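Tweed-effect upholstery

By Aliki Rallis
August

Tweed-effect upholstery is a family of woven furniture fabrics made to look like wool tweed. Threads in two or more close shades are mixed in the weave, so a cloth that reads as one quiet color from the doorway breaks up into tiny flecks once you sit down with it - and that change is half the fun of it!

True tweed is wool. The furniture versions are often polyester, acrylic, cotton or a blend, with wool kept for the more expensive ranges. Most are plain or basket weaves, fairly thick, with a dry, slightly nubby feel.

Color

Gray and beige mixes are the great workhorses. A gray-beige has warm and cool threads side by side, and it can lean either way depending on the lamp, the time of day and the paint behind it. Against white walls it looks soft and calm. Next to oak or brick the beige comes forward wonderfully. The flecks are also very forgiving of lint and crumbs, much more so than a flat solid.

Wear and care

Wear is usually given as a rub count from a machine test. Pilling is a separate matter, and a hard-wearing cloth can still pill in its first months; a fabric comb lifts the little balls off. Vacuum with a soft brush head, blot spills and check the care label before using any water. Loose covers can be turned or swapped, while fixed covers on arms and backs need a bit more attention.

Shape and padding

A fleck hides small puckers, so these fabrics take beautifully to padded edges and rounded corners. Upholsterers like them for this, and at the Kitis workshop in Pekcombe beginners practice their first curved edges on a gray fleck.

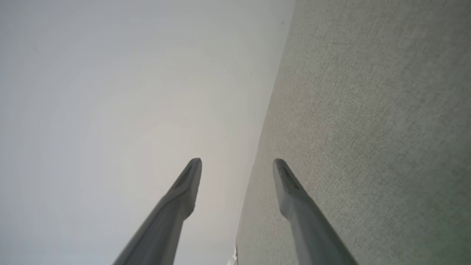
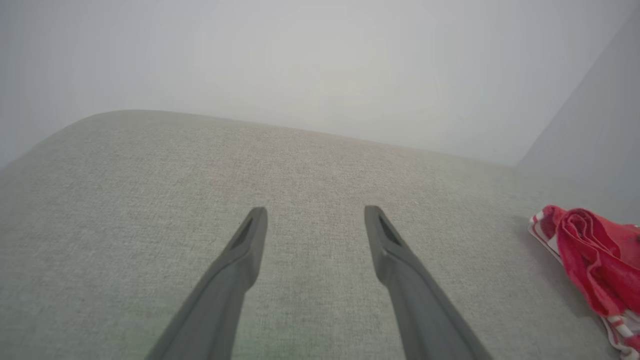
Pale, plain walls are an easy match for tweed-effect fabric; the light gray-beige weave is in the second picture.

806 shares
3 comments

Fabrice Joly: Lovely to see the fleck get its due. Our Grasard armchair has one and I still find new colors in it.

Whiteley reader: Does the comb work on wool blends too?

Aliki Rallis: It does, just go gently and in one direction.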